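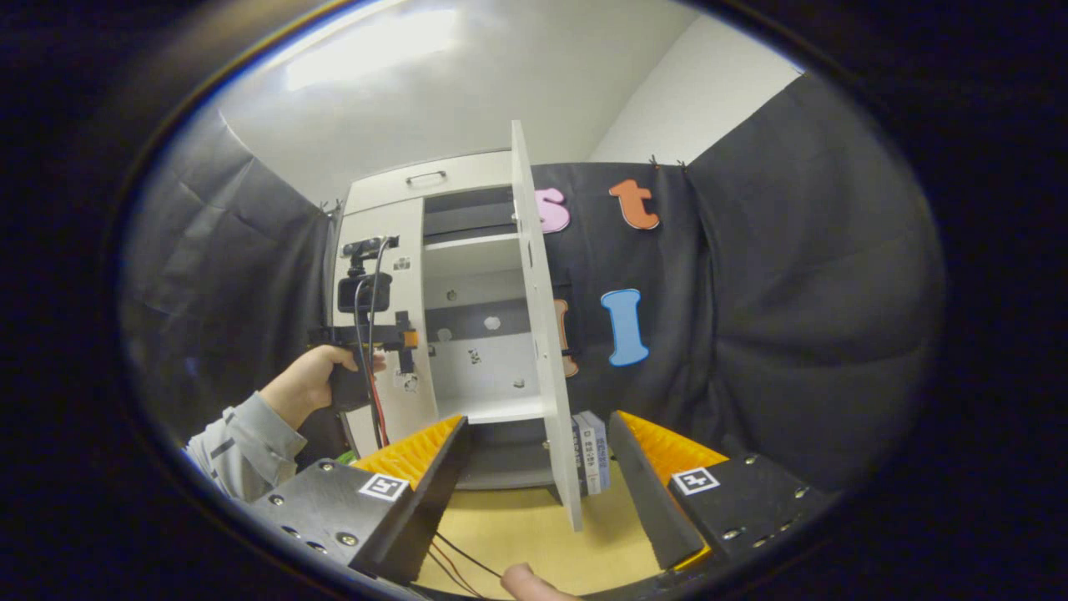 Benchtop cabinets are sold as though they make space, and I've never seen one that didn't eat more of it than it gave back. Before anyone tells me I bought the wrong size, I measured twice. The trouble is the door. Look how far it comes out to the right when it's open, and then look at the books standing at the foot of it. Those have to live somewhere, and every spot within reach seems to be in the way of a door. The Flernovholm blurb says "tidy living in a small footprint", and I'd like to know whose footprint they measured, and whether the doors were shut at the time.

So, two questions. Has anyone owned one of these for more than a year and still used it? And is there any point in the shelf, or do you just pull it out and stack things up from the bottom?

*benchrest_bob, Jul 23, 2020*

---

Had one for 2 years. Still use it. I think you're being a bit rough on it, mate. Any cupboard with doors needs somewhere for the doors to go. Shove it to the back of the bench and keep the front clear.

As for the shelf, leave it in. Without it you get one big heap.

*magpie_lane*

---

> Shove it to the back of the bench and keep the front clear.

Right, so the footprint is the cabinet plus a strip of empty bench in front of it. You've just agreed with him.

I looked at the Grullstead one in March and left it in the shop for that very reason. Sliding doors or no doors, otherwise it's a box that stops you using the table. I'll also say the little round holes at the back down the bottom would bother me. What are they for? If it's airflow there aren't enough of them to do anything. If it's for cords, good luck getting a plug through.

*tin_shed_theory*

---

Mine has the same sort of holes and I always took them for airflow. Can't say I've ever noticed it doing any good. I keep tea towels in there and they smell like tea towels.

*magpie_lane*

---

OP here again. I'm not convinced by airflow. Someone on another board reckons they're pegboard and you can buy hooks. I've yet to see a hook for sale.

Other thing I meant to raise is stickers. The doors have been decorated – cat, camera, one that says "Love", a round cartoon face, you get the idea – and I've been told they'll "peel off clean whenever you like". I have peeled enough stickers off enough furniture to doubt that. 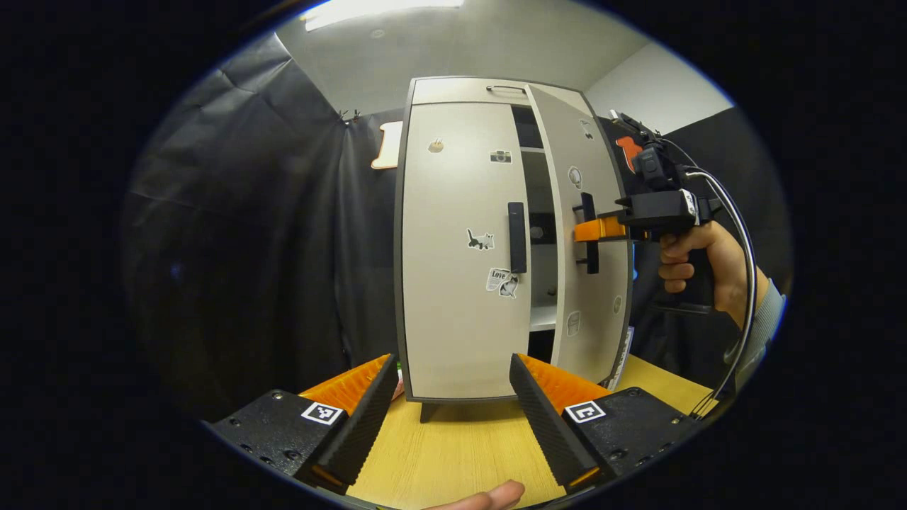
My worry is the finish underneath. White goes yellow over time, and if you take a sticker off after a couple of summers you end up with a bright patch exactly the shape of a cat. I'd sooner leave them on for good than look at that. Unless somebody has a method that isn't eucalyptus oil, which I've tried on other things and which left a shiny spot every time.

*benchrest_bob*

---

Hair dryer on low, corner up with a fingernail, pull slowly. It works. The ghost patch is real though, I won't argue with that. I've got one on a bedside drawer from a sticker that came off years ago.

Why would you want to take them off? They're the only nice part of it.

*wattle_and_daub*

---

> Hair dryer on low

On painted metal, maybe. On anything wrapped in film I'd expect the film to lift before the sticker does. Does anyone know what these are finished in? The product page says "durable surface", and that could mean anything at all.

*tin_shed_theory*

---

I rang Ikeda Homewares about theirs and was told "a composite". Pressed for more, they read me the product page.

Since we're all complaining, can I add the carrying handle on top? I've got the Idari version, also with a handle, and I wouldn't trust it with anything inside. Picked it up once with a few jars in it and felt the top flex. Now I carry it from underneath like every other box.

*koala_tea*

---

I've carried mine by the handle plenty of times. Full, too. Never flexed.

*magpie_lane*

---

Full of tea towels.

*tin_shed_theory*

---

Fair.

*magpie_lane*

---

I paid $18 for mine second-hand and at that price I'm fine with it. Wouldn't pay new. The long upright handles on the doors are easy to grab, I'll give them that, much better than the tiny knobs on the one I had before.

Bob, try it with the books inside and whatever's inside out on the bench. You might find you reach for them less than you think.

*wattle_and_daub*

---

Tall ones don't fit under the shelf. Which takes me back to my second question.

*benchrest_bob*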